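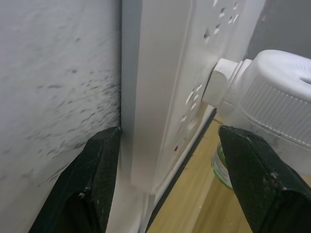
Can the gripper fingers on the Sedov two-arm kit be changed with the arms powered?

Power down both arms at the controller first. The Dellano manual covers this on page 40, and the service contract repeats it.

**Unit 378, pre-acceptance check, Wednesday**

- [x] Emergency stop halts both arms. Tested from each side of the table.
- [x] Arms hold position on loss of power. Slight sag on the right, within limits.
- [ ] Cable slack at full wrist rotation. Left passes. Right to be repeated with the camera connected.
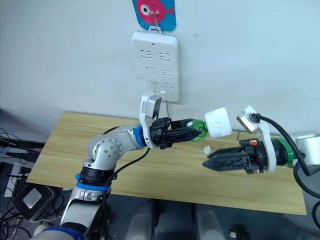
*Left gripper closed on bottle, right gripper open.*

- [x] Grip force limit set on both sides. The kit ships with the limit off. Illus should correct this in the default profile.
- [x] Finger mounting screws tight. Rechecked after seven cycles.
- [ ] Finger surfaces clean and free of cracks. Wipe down and inspect again before sign-off.
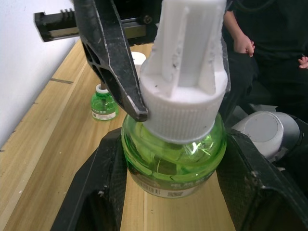
- [ ] No person within reach while the arms are enabled. The kit has no presence sensor, so this depends on the operator. Marked open until the Egilsson light curtain is quoted.
- [x] Speed cap active in shared workspace mode.

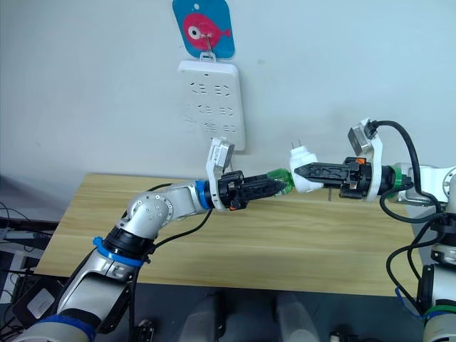
- [x] Arm-to-arm collision stop. Triggered at low speed, reset without fault. Log entry 974.
- [ ] Spare fingers supplied. One pair missing from the delivery.

Result: hold. Repeat open items before the trial period starts in August.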